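Norkness kitchen workshop, masa notebook
Saturday, October 18, 2025

Picking up where I left off, with the second batch of Magyar in the big bucket and me not at all sure I had rinsed it enough. I had another go at it first thing this morning, three changes of water, and the skins came away beautifully between my palms, which they certainly didn't do in March when I was still cooking the old sack and blaming the stove for everything. The kernels have gone a deeper colour overnight and smell the way they ought to, a bit like wet chalk and a bit like toast (I know that isn't a helpful note for anyone else, but I'll recognize it when I read this back).

What went in the pot: one part corn to three parts water by weight, 13 grams of lime stirred into a little cold water first so it didn't clump. Brought up slowly, held just short of a simmer, then off the heat, lid on, and left for 17 hours. Fermín thinks that's too long for a corn this soft and he may well be right. The middle of the kernel should still have a small chalky dot when you bite it in half. I bit a good many. Most had the dot, a few near the bottom didn't, and I'd guess those sat closest to the hot metal while it cooled. Next time I'll give it a proper stir before I walk away.

Grinding was where the morning went. The Fosov mill had been put away with the plates tightened right down, so the first handful came through warm and gluey and I had to stop, back it off, brush everything out and start over. Please, whoever uses it next, leave the plates apart! I've tied a tag to the handle saying so. Once it was set I fed it slowly with a spoonful of water every so often, and the second pass gave me a dough I was really happy with, smooth enough to press without cracking at the edges but with a bit of grain left in it. It took less water than I'd expected, and I'd rather add it at the kneading stage anyway, where I can feel what's going on.

I pressed 6 from the first ball and rested the other ball under a damp towel for half an hour before pressing 6 more, same thickness as near as I can manage with that press. The rested ones puffed much better. Two of the others puffed on one side only and the remainder just lay there looking sorry for themselves. Flavour was the same to me, though Fermín Rivadeneira came by with his coffee and declared the unrested ones sweeter, then ate the evidence, so we'll have to leave that question open until the next batch. He also says his aunt never rested hers and never had a flat one, and I believe him, but she had forty years on me.

The new lime from Braltirard is finer than the last tub and seems to dissolve a good deal faster. I haven't changed the amount to make up for it and I'd like to run one more batch before I do. The rinse water ran clear sooner as well, now that I think of it, so maybe less of it is sitting at the bottom undissolved. Keep the lid on that tub, it draws damp.

Pot, lid and blue tape:
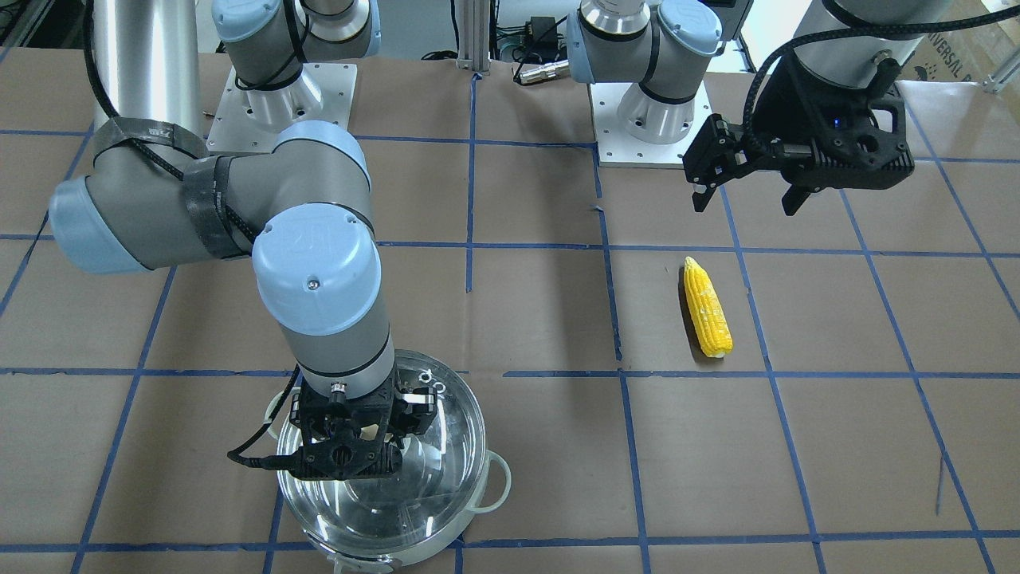
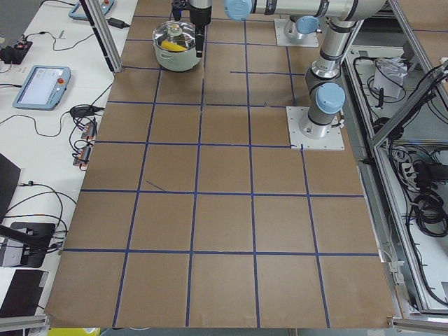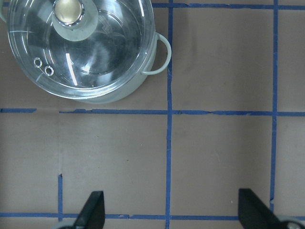
I still haven't sorted out what to do with the steeping liquid. I poured today's down the outside drain with plenty of water after it, but I've been reading about people saving a cupful to add back into the dough for colour and I'm curious, though a little wary of the taste. Might try it with a very small ball so there's no great loss if it's awful.

Leftover dough is wrapped and in the fridge, bottom shelf, left side. It will be fine for tomorrow but I wouldn't push it past that, it sours quickly and goes crumbly. If anyone wants it for dumplings, go ahead, a spoon of lard and a pinch of salt and don't knead it too long.

For next time: same weight of corn, same lime, a shorter steep, and stir it once at the start and again before bed. Rest all of the dough. Find the small brush for the mill, which I had in my hand on Thursday and haven't seen since. Order more corn before the sack gets down to dust, and ask whether they still have any of the blue.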